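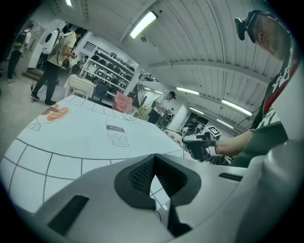

3. Planificación del equipamiento

Esta sección se completa antes de solicitar el presupuesto a Tromadar. Los puestos de captura Clatari se piden por sala, y el pedido mínimo es de un puesto completo.

3.1 Calcular los puestos

1. Anote las tareas que se van a grabar y los operadores que trabajarán a la vez.
2. Asigne una mesa a cada tarea de sobremesa. Las tareas de cocina y de estantería se presupuestan como zona aparte.
3. Pida dos pinzas de mano por operador si la tarea es bimanual. Para tareas de una sola mano basta con una.
4. Añada un soporte de cabeza por operador y un juego de cables de repuesto por mesa.
5. Sume una pinza de reserva por sala.

Nota: el tablero con dibujos impresos se vende por separado. Un tablero blanco con cuadrícula sirve para la mayoría de las tareas de colocación.

3.2 Preparar el presupuesto

1. Separe en hojas distintas la compra inicial y el consumo anual.
2. En consumo anual incluya almohadillas, marcadores de seguimiento y cables. Las almohadillas se suministran en cajas de 12.
3. Reserve un 20 % del importe de las pinzas para reparaciones del primer año.
4. Incluya los objetos de la tarea: vasos, envases, manteles, electrodomésticos pequeños. Suelen quedar fuera y después se cargan a otra partida.
5. Envíe la hoja a Kazuhiro Kikuchi (compras) con el plano de la sala. La oferta tiene una validez de 30 días.

Precaución: no pida mochilas de captura para puestos fijos – el cargador es distinto y no se admite devolución una vez abierto el embalaje.

3.3 Comprobar la sala

1. Mida el paso libre entre mesas con las sillas ocupadas.
2. Revise la iluminación del techo sobre cada mesa. Un reflejo sobre el marcador puede interrumpir el seguimiento.
3. Marque en el plano las tomas de corriente y el recorrido de los cables.

Nota: los pedidos para entrega en diciembre deben ir firmados por Blair Pollock.

Artículos relacionados
Lista de repuestos Clatari
Calibración de marcadores
Software Soritz: licencias por puesto
Transporte y almacenaje de la maleta Tosh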